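Pesonen Opens a Stair and Railing Shop in Nundorport, and Yes, You Can Come Touch Everything
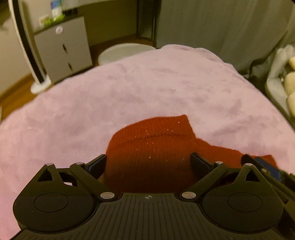 Page last changed: 20th March

NUNDORPORT. Well, we finally did it! After years of building staircases in a rented bay behind a tire place, we've moved Pesonen into a real shop with a real front door, and I get to write the press release. I'm Toivo Toivonen, I own the company, and I've been told to keep this short. I'm going to try.

The news first, for those of you with a deadline. Pesonen now has a stair and railing workshop with a walk-in showroom at the front, and we're launching a new service for older houses that we're calling Condance. It's a stair rebuild done in stages, so that a family can keep living in the house and keep going up to bed at night while we work. Bookings are open now to homeowners in Nundorport and anywhere within 50 miles.

A bit of background. Most of the calls we get are about stairs that squeak, wobble or scare somebody. The house is usually older than the people in it, the newel post at the bottom moves when you lean on it, and there's at least one baluster held in with a finishing nail and good wishes. People put up with this for a very long time. My own parents did! They had a loose tread, fourth from the bottom, and the whole family learned to step over it in the dark.

The trouble is that a full tear-out is a miserable thing to live through. You lose the stairs, you have a ladder or a temporary flight in the hallway, and everybody sleeps in the living room with the dog. I've had customers sign off on a design, go home, think about that part and call me back to cancel. I don't blame them one bit.

So last year Glória Peixoto, our lead stair builder, started sketching out a different order of work. We begin underneath, if we can get at it from a closet or the basement, and we glue and block the treads and risers from below. Then we replace the treads one at a time, with the old one coming out and the new one going in before we pick up our tools for the day. The posts and handrail come next, one side at a time where there are two sides, and wherever the old rail has to come off we put up a temporary one the same afternoon. Finish goes on every other tread, and once that has cured we come back and do the ones we skipped. (You do have to take the stairs two at a time for a little while. Kids love this. Grandparents get a separate plan, and we sort that out with you before we start.)

We tried it out on three houses over the winter and wrapped up the last of those in February. One of them belongs to Wanpen Rungrueang, who has a tall, narrow house on the hill with a stair that turns twice on the way up. She was kind enough to let me quote her.

"I'd gotten two other bids and both of them wanted us out of the house," she told me. "We stayed the whole time. It was noisy, and I won't say I loved the noise, but I made dinner in my own kitchen every night. And I can lean on that post at the bottom now, which I do all the time just for fun."

Thank you, Wanpen! She also told me our dust sheets were ugly, and we've bought new ones.

Now, a word about what Condance won't do. It won't fix a stair that's too steep or too narrow to meet current code, because changing the rise and run means building a new stair, and there's no way to do that one tread at a time. It also won't work on most stairs where the main supports have cracked or pulled away from the wall. We'll look at that on the first visit and tell you straight out. If you need a whole new staircase we'd be happy to build you one, and that's still most of what we do, but it's a different job with a different price.

About price. The first visit costs $60, and we take that off the bill if you go ahead. You'll get a written quote that lists treads, risers, posts, balusters and rail on separate lines, so you can do part of it now and part of it later if that suits your budget better. Painted poplar balusters and oak treads are what most people choose. We'll do maple, ash or cherry if you'd like, and we'll match an old turned baluster if you bring us one in decent shape. Please bring the best one you have! We've been handed some that the puppy got to first.

The showroom is the part I'm most excited about. I've always thought it was silly to pick a handrail out of a catalog. You need to put your hand around it. We've mounted 10 rail profiles at the proper height so that you can walk along and try each one, and there's a short run of steps beside them with different nosings and finishes. Ngọc Doãn, who drew up the layout for us, insisted on good daylight along that wall, and she was right, stain colors look completely different over there than they did under the tubes in our old place.

Out back there's the workshop itself, with more floor space than we've ever had. We can now lay out a full flight flat and dry fit the whole thing before it goes on the truck. That used to happen in the parking lot, weather permitting. Our lumber comes through Clandus, the same yard we've bought from since the beginning, and they've agreed to keep a stack of wide stair-grade oak on hand for us, so we should be waiting less on material than we did in the old days.

We're hiring, too. We have an opening for one finish carpenter with some stair experience, and one for a helper with no experience at all who doesn't mind sweeping and can read a tape measure. Rin Hamada runs the office and is taking applications. She'd much rather you came by and introduced yourself than sent a long letter, but either is fine.

One last thing before I let you go. To mark the opening, we're giving up to $1,000 off a Condance job for the first few households that book and have a relative with mobility trouble living at home. A solid rail on both sides of the stair makes a huge difference, and I'd like to see more of them around town. Ask Rin about it when you call, she has the details and a much better memory than I do.

The showroom is open on weekday mornings, and afternoons by appointment. Coffee is free, parking is on the side street, and please watch the curb on your way in, it's higher than it looks. (I know. We build steps for a living. It's on the list.)

About Pesonen

Pesonen designs, builds and repairs wood staircases, handrails and balustrades for homes in and around Nundorport. The company does its own shop work and its own installation.

Press contact

Rin Hamada, office manager, Pesonen, Nundorport. Reporters and photographers are welcome at the shop during working hours. Please wear closed shoes if you'd like to see the workshop.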